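The slow business of a good bathroom floor

Jan 23, 2023 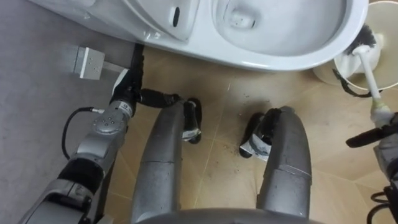
White toilet, beige tile, and a stretch of plain gray floor alongside.

She has been laying bathroom floors out of the same small shop in Colton for almost 30 years, and when I asked her over coffee what people get wrong about the job, she laughed and asked how long I had. Quite a while, I told her, and so we settled in.

"They look at the tile," she said. "They fall in love with the tile, they bring me a sample in their purse, and I love that, I really do! But I want to talk about the toilet first."

The toilet, in her view, is where a bathroom floor is won or lost. The tiles out in the middle of the room go down quickly, and most people with patience and a decent level can manage them. Around the base of the toilet there is a curve to follow, a bolt on each side to think about, and a finished height that has to be right or the whole thing will rock when somebody sits on it. She takes the toilet out before she starts, every time, even when the customer begs her to just tile up to it and save an afternoon.

"I did it the other way once, in my first year," she told me. "I can still see that caulk line. It was as wide as my thumb. I went back in July and redid the whole thing for free, and the lady made me a peach pie, so I suppose I came out ahead."

We got to talking about color, and here she has opinions. She likes beige, and she knows it isn't fashionable. White floors show every hair, she says, and the very dark ones show every bit of dust and dried soap, but a beige tile under a glossy white toilet looks clean on a morning when you haven't had a minute to mop. She puts a slightly darker grout with it, and she seals that grout twice, with a night in between.

She is just as fond of plain gray floors with no tile lines at all, and she'll happily set one right next to tile if the house calls for it. The place where the two meet is what keeps her up at night. "You want your foot to cross it and not notice," she said. "If your toe finds it, I did it wrong." She used to buy her edge strips from Drirkness, until they stopped carrying the thin one she liked, and now she orders from Adeleke and grumbles about the shipping.

I asked what a homeowner could do for an older floor short of calling her in. She thought about it for a good long while, stirring a cup that must have been cold by then. Check the toilet for wobble, she said, by putting a hand on each side of the bowl and leaning gently. Get down low and look at the grout where the base meets the tile, where the mop never quite goes. Use a soft brush and warm water with a little dish soap, and leave the strong stuff in the cabinet. Keep 5 spare tiles from the original box somewhere you'll remember.

"In the closet, in the garage, I don't care," she said. "My mother kept hers under the bed."

Her next job is a house out in Flenby, two bathrooms and a laundry room, and she has already been by to look at it. The owners have picked out a tile. She hasn't told them yet that she'd like to talk about the toilet.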